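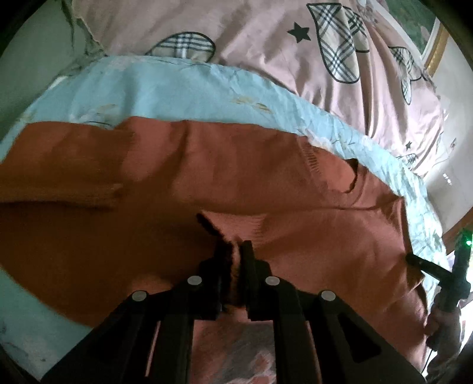
Gripper closed on a fold of knitwear, bed with blue sheet and pink duvet.

Planning the equipment for next season – gallery

On this page we collect pictures for the people who must decide on the Skavside budget before the end of April. The question is how many hand-held grippers we buy, and which spare parts go with them. I have kept the text short, as most of you have already read the long proposal from Corrado Guerra.

Soft things are the main work we plan for: clothes, sheets, covers. A fold in the knit must be taken between two narrow fingers, and for this the finger tips matter more than the rest of the tool. In the Buter offer the tips are sold in packs of 100, and in the Dhanial offer they come singly, with a lower price if we take 200 or more. I would ask both firms for a small trial order first.

Please look also at the pivots when you compare the offers. There are four of them on the tool in use, and Dhanial wants to sell us a complete set of arms when only one pivot is worn. Buter sells the screws alone. This difference is small on paper, but over a year it could pay for one more tool.

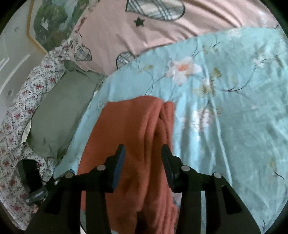

Fleece is in the plan together with knitwear, and we want both on the same list of test fabrics. Corrado has proposed 39 pieces of cloth for the first round. I find this a good number, although the storage at Greltine is already tight and somebody must wash everything.

For the tools themselves my suggestion is 3 in the first order, with two in daily use and one kept in the cupboard. A fourth can wait until autumn. Delivery takes roughly six weeks with either firm, so the order should leave us before the summer holidays.

Not yet in the budget: cables, a second charger, a padded case for transport between Skavside and Greltine. If you know a good supplier for cases, please write to me or to Corrado. The price table will be updated when the new Dhanial offer arrives.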